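How planes get their names and numbers

May 23, 2018

Filed under: Curious Kids / Planes, Trains and Things That Go

Have you ever walked out to a plane and noticed the big letters painted near its tail? I always look for them. My niece thinks I'm very odd (she's right), but those letters are the plane's registration, and they work a lot like the number plate on a car.

Every plane that carries passengers has to have one. The first part tells you which country the plane is registered in. G means the United Kingdom, D means Germany, F means France and N means the United States. Japan has JA, and Iceland has TF, which I think sounds rather grand!
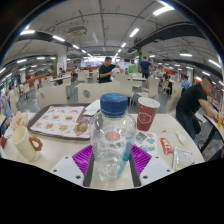 Nkrumah Laryea

After the country part comes the plane's own bit. On a British plane it's 4 more letters, so you might see something like G and a little dash and then a jumble. Other countries use numbers, or a mixture of both. No two planes flying today can have the same one, or things would get into a terrible muddle.

Saying all those letters over a crackly radio is tricky. B sounds like D, and D sounds like P, and before you know it you've got the wrong plane. So pilots use special words instead – Alfa for A, Bravo for B, Charlie for C and so on, right up to Zulu. Try spelling your own name that way. Mine starts November, Kilo, Romeo, and it takes ages.
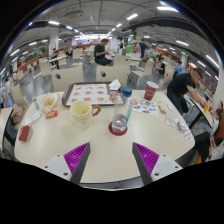 So what's a flight number, then?

A flight number is different, and I got these mixed up for years. The registration belongs to the plane. The flight number belongs to the journey. If flight 200 leaves every morning, it could be a different plane each day, but people still call it flight 200. And one plane might be flight 200 before lunch and flight 500 at teatime!

Can a plane change its letters?

Yes, it can. When a plane is sold to an airline in another country, it usually gets new letters to match its new home, and somebody has to paint over the old ones. It keeps one number for its whole life, though. That's the serial number, given to it by the factory, and it's normally on a small metal plate.

Some airlines give their planes proper names as well, after cities or mountains or famous people. My friend Leif Blöndal would like one called Obi, after his cat. Next time you're at an airport, take a notebook and write down the letters you spot. I got 12 in one afternoon in April, and three of them started with D.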